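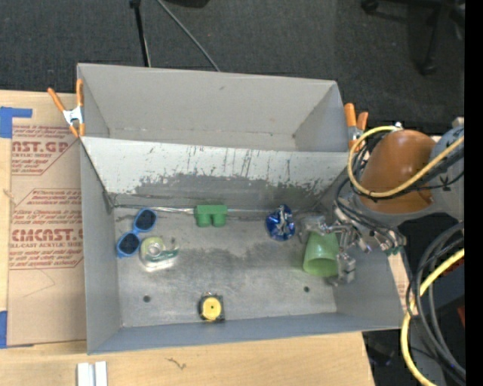
Graue Wanne, vorderes Fach, belegt

Vorgang: Sortierwanne Ausgabetheke, Trennblech und Boden
Gemeldet über: Formular Hausausstattung
Bereich: Fundsachen und Kleinteile, Standort Ledville
Lieferant der Wanne: Brodari
Status: offen (zweimal geschlossen, zweimal wieder geöffnet)

Erstmeldung, Februar

Die graue Wanne mit den zwei Fächern macht weiterhin Ärger. Kleine Sachen, die man ins hintere Fach legt, liegen später im vorderen. Das schräge Blech in der Mitte ist unten großflächig abgewetzt und oben zerkratzt. Im vorderen Boden sind zwei kleine runde Löcher, links und rechts unten, von denen uns keiner sagen kann, wofür sie da sein sollen. Außerdem Flecken auf dem Boden, die beim Abwischen bleiben. Ich bitte um Prüfung und, falls das so gehört, um eine schriftliche Auskunft, dass das so gehört.

Antwort Hausausstattung

Vielen Dank für Ihre Meldung. Nach Auskunft von Brodari handelt es sich bei den beschriebenen Stellen um normale Gebrauchsspuren. Die Löcher im Boden dienen der Befestigung. Bitte achten Sie darauf, dass die Wanne auf einer ebenen Fläche steht. Der Vorgang wird geschlossen.

Wieder geöffnet durch Melder

Die Wanne steht auf einem Tisch. Der Tisch ist eben, das habe ich mit der Wasserwaage aus der Werkstatt kontrolliert, in beide Richtungen. Befestigt ist an den Löchern bei uns nichts, und es war beim Auspacken auch nichts dabei, womit man etwas hätte befestigen können. »Dient der Befestigung« ist also eine Auskunft, mit der ich wenig anfangen kann. Befestigung von was?

Zu den Gebrauchsspuren: Die Wanne ist seit 20 Wochen im Einsatz. Es liegen Sonnenbrillen drin, Klebeband im Abroller, kleines Spielzeug, zerknitterte Tüten mit irgendwas. Wie man damit ein Blech über diese Fläche stumpf bekommt, müsste mir der Lieferant bitte einmal erklären. Meine Vermutung ist, dass wir ein gebrauchtes Stück bekommen haben. Eine Beschichtung, die so schnell geht, wäre die andere Möglichkeit, und die fände ich auch nicht besser.

Antwort Hausausstattung

Wir haben Ihre Rückfrage an Brodari weitergeleitet. Dort wird empfohlen, das Trennblech mit dem Pflegemittel Gindik zu behandeln. Eine Flasche geht Ihnen mit der Hauspost zu. Bitte geben Sie nach der Anwendung kurz Rückmeldung.

Rückmeldung Melder

Gindik ist angekommen und nach Anleitung verwendet worden. Auftragen, 35 Minuten warten, mit trockenem Tuch abnehmen. Ergebnis: Der Boden vorn riecht nach Orange. Die Wolken und dunklen Flecken sind noch da. Die Kratzer im oberen Teil des Blechs sind selbstverständlich auch noch da, ein Pflegemittel füllt keine Kratzer. Den matten Bereich darunter habe ich ein zweites Mal behandelt, ohne Unterschied.

Ich halte außerdem fest, dass das Aussehen nie der Hauptpunkt war. Der Hauptpunkt war, dass Sachen von hinten nach vorn wandern. Dazu stand bisher in keiner Antwort ein Wort.

Antwort Hausausstattung

Vielen Dank. Da das Pflegemittel angewendet wurde, gehen wir davon aus, dass der Vorgang erledigt ist.

Wieder geöffnet durch Melder

Nein.

Ich habe es jetzt selbst ausprobiert, damit wir nicht weiter aneinander vorbeischreiben.

Versuch 1: Wanne leer geräumt, Klebebandabroller ins hintere Fach gelegt, Wanne stehen lassen bis zum Feierabend. Der Abroller liegt am Abend noch hinten.

Versuch 2: Wie oben, aber mit der blauen Sonnenbrille. Liegt auch noch hinten.

Versuch 3: Wanne zum Wischen angehoben und wieder abgestellt, so wie man das eben macht, vorn zuerst. Auch da blieb die Brille liegen, allerdings rutschte sie gegen das Trennblech.

Versuch 4: Wanne gut gefüllt, wie nach einem normalen Vormittag, und dann hochgehoben. Dabei ist eine leichte Tüte über die Oberkante des Blechs gegangen und vorn gelandet. Beim zweiten Anheben nicht mehr.

Daraus schließe ich vorsichtig, dass der Inhalt beim Tragen wandert und im Stehen wohl nicht. Beweisen kann ich es mit vier Versuchen nicht. Eine andere Erklärung wäre, dass die Frühschicht alles nach vorn legt, weil man dort besser hinkommt. Die Frühschicht bestreitet das. Auf dem angehängten Bild ist das hintere Fach jedenfalls leer und vorn liegt alles beieinander: Brille, Klebeband, das grüne Klötzchen ganz hinten am silbernen Streifen, die blaue Knitterpackung daneben. Wer es so hingelegt hat, sieht man dem Bild nicht an.

Zum silbernen Streifen am Fuß des Blechs noch eine Frage. Ist das eine Abschlussleiste oder schaut da der Rand vom Bodenblech heraus? Wenn es eine Leiste ist, hätte ich gern gewusst, ob man sie nachsetzen kann. Die Fuge an der Rückwand vom hinteren Fach ist ebenfalls ungleichmäßig. Ich will daraus keine große Sache machen, aber für »Maßanfertigung« laut Lieferschein ist das mager.

Antwort Hausausstattung

Wir haben die Fragen gesammelt an Brodari gegeben. Als Alternative können wir Ihnen das Modell Kwofie anbieten. Es besitzt ein senkrechtes Trennblech, Winkel 90 Grad, und laut Katalog eine »abriebfeste Oberfläche«. Lieferzeit derzeit unbestimmt.

Rückmeldung Melder

Ein senkrechtes Blech wäre mir recht, mit der Schräge geht im hinteren Fach ohnehin Platz verloren. »Abriebfest« stand bei der jetzigen Wanne auch im Katalog, Seite liegt bei. Ich würde das Kwofie deshalb gern erst zur Probe nehmen und frühestens nach einem Monat unterschreiben.

Bis dahin handhaben wir es so:
Wanne wird nur noch leer getragen.
Weiche und leichte Sachen gleich nach vorn.
Hinten nur, was einen Zettel hat.
Gindik bitte nicht mehr nachschicken, die Flasche ist noch fast voll.

Offene Punkte für Brodari, Stand heute: Zweck der Bodenlöcher. Leiste oder Blechrand. Neuware ja oder nein. Ich bitte darum, den Vorgang nicht zu schließen, solange darauf keine Antwort eingegangen ist.

Systemhinweis: Priorität geändert von »normal« auf »niedrig«.

Kommentar Melder: Von wem und warum?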